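Plustadex Fold-Down Laundry Table: Owner's Guide
Section 4. Sorting a load on the tabletop 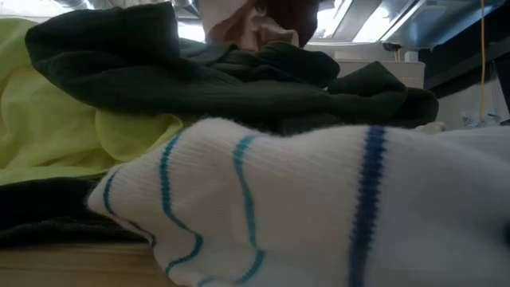
Page last changed: June 10, 2020

Set up the table as shown in Section 2 before you start. Both leg locks must be closed.

1. Tip the load out near the middle of the tabletop. Keep clothes off the hinge.

2. Pull out the white items first. A white sock with colored stripes goes in the white pile only if its care label allows it.

3. Put dark navy and charcoal items in a second pile.

4. Put greens and bright yellows in a third pile. Wash new bright items alone the first time.

5. Smooth out bunched socks and check the toes. Turn fleece and knits inside out.

6. Move each pile to its own bin before folding down the table.

Note: The Berum side shelf (part 1413) holds one folded pile. It is sold separately.

CAUTION: Do not load the table with more than 50 pounds. Do not sit or lean on the front edge.

CAUTION: Do not leave damp clothes on the wood overnight. They can mark the finish. See Section 6, Care of the tabletop.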